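Friday, December

Got to the lab at nine and the heating was still off, so everyone kept their coats on for the first hour. Our team has the middle table until the end of term, and Nerkholm have it after us in the afternoons, which means packing everything away at one o'clock whether we are done or not.

The task for the course is restocking. Cans have to be picked out of a tub one at a time and put into the right lane of a small rack, standing up, with nothing knocked over. Marks are for cans placed and for how few times you have to step in. Baltedura, the other morning team, have gone for a suction cup. We are using a two-finger grip with rubber pads that Isamu Onishi cut from an old bicycle tube. They look poor but they hold well.

Isamu spent the first part of the morning on the labels for the training pictures. We had 1000 at the start of the week and there are 3326 now, and he found a whole batch where the lanes had been numbered from the wrong side. That explains why the arm kept trying to put things in the left lane when it was told right. He fixed them by hand and was fairly short with anyone who spoke to him. I left him to it and wrote up the method section of the report, which is now two pages and needs to be four.

Around eleven we started runs. The first few were bad. The arm came down too far forward and pushed the front can into the base plate, and twice it stopped dead because the wrist was outside its limit. I changed the approach height and made it come in from further back. After that it was better, though still slow. Run 209 was the first one all term where it filled a lane without any of us touching it. I wrote the number on the whiteboard and Isamu underlined it.

The black cans are still the worst. The camera loses the edge of them against the dark parts of the room and guesses the width wrong, so the fingers close early. The blue and the green are fine. I asked our tutor whether we could put a strip of tape round the dark ones and he said no, the cans have to be as they come from the shop. So more pictures of dark cans, in worse light, next week. I also want to try moving the lamp, if the other teams will put up with it.

Lunch was a cheese roll on the stairs. Read the competition rules again while I ate. The lanes can be given in any order on the day, so we can't depend on the same drink always going to the same place, and at the moment I think we do depend on it a bit. Need to raise that on Monday.

Stayed on to help clear up and rang home on the way to the bus. Mum asked if the robot worked yet and I said some of it.

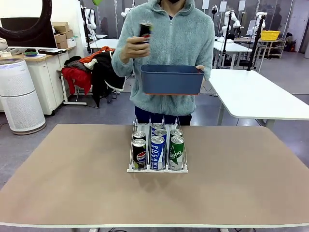
Resetting the rack between runs is still the dullest part of the job and we have to share it out more fairly. It has three lanes, and today's layout was Pepsi on the left, Pocari Sweat at the front of the middle and Tsingtao on the right, with one person behind the table holding the blue-gray tub in one hand and moving a can with the other. Every can has to be back where the sheet says before the next run counts. I'll make a proper rota over the weekend, and print the lane sheet larger so it can be read from behind the table.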